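A visit to Barkemmont: how they keep the hand-held grippers running

June 1, 2020

I had been pestering Barkemmont for a look around since last July, so when the email finally came I said yes before I had even read to the bottom of it. They build and look after the hand-held grippers used on the Mandow project, and I wanted to see the upkeep side of it (the part that never makes it into the talks!). I got a whole morning, two coffees and a very good cinnamon bun.

The place is on an upper floor, and it feels more like a small office than a shop. Most of the visit was spent on one unit, which they call Hamel. The other units all have numbers. Hamel was the first one they built and got a name before anyone had thought of a numbering system, and now they can't bring themselves to change it.

Every unit comes in for a service after 900 recordings. I had pictured something fancy, but the first step is a soft brush and a vacuum with a tiny nozzle. The vents in the shell pull in lint like you wouldn't believe, and once they clog up, the electronics inside get warm and the readings start to wander. One of the technicians showed me a jar of the fluff they've pulled out over the past year. I did not need to see the jar, but I'm glad I did.

Next come the finger pads, and this was the part I liked best. The gripping face has a mesh texture that wears smooth near the tips first, so they check it under a cheap magnifier and compare it with a new pad taped to a card. A pair usually lasts 375 hours of use. Swapping them looks easy until you try it - I was allowed to do one side and managed to seat the pad crooked twice. The trick is to press from the base and work up toward the tip, and to leave the screws a hair loose until both sides close evenly. They shut the fingers on a strip of paper and tug it. If the paper slides out on one side and sticks on the other, you start over. (Mine slid. I started over.)

Then there's the marker pattern. It has to sit flat and be clean, and a greasy thumbprint is enough to upset the tracking under bright ceiling lights. They wipe it with plain water and a lint-free cloth. Somebody once used a strong cleaner and took the black right off a corner, and that ruined marker is now pinned up next to the sink as a warning.

After all that, the unit goes for a check walk. You carry it slowly past the desks and stop at fixed points while a program called Prunura compares what the camera sees with what it ought to see. There are 63 checks in the list, and a unit has to pass 56 of them before it goes back out. Anything below that and it goes to the bench for a new camera mount or a fresh calibration, depending on which ones failed. I asked why they don't insist on all of them, and was told that a few always fail when people walk by or when someone has moved a chair, and they'd rather look at those by hand than tidy the whole office each time. Fair enough!

I carried Hamel for one of the walks myself. It's lighter than I expected, though my wrist was complaining by the last stop. You also find yourself walking in a funny way, knees a bit bent, like you're bringing a full bowl of soup to the table. The people who work there paid no attention to me at all.

A few practical notes if you're thinking of asking for a visit. Wear comfortable shoes, leave your rings at home (they catch on the shell) and bring your questions about spare parts, because they love that subject and will open every drawer. Parking is behind the building and the sign for it is tiny. I drove past it three times.
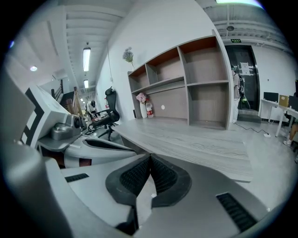 Hamel's finger pads and vents at Barkemmont, with the flowers on the shelves behind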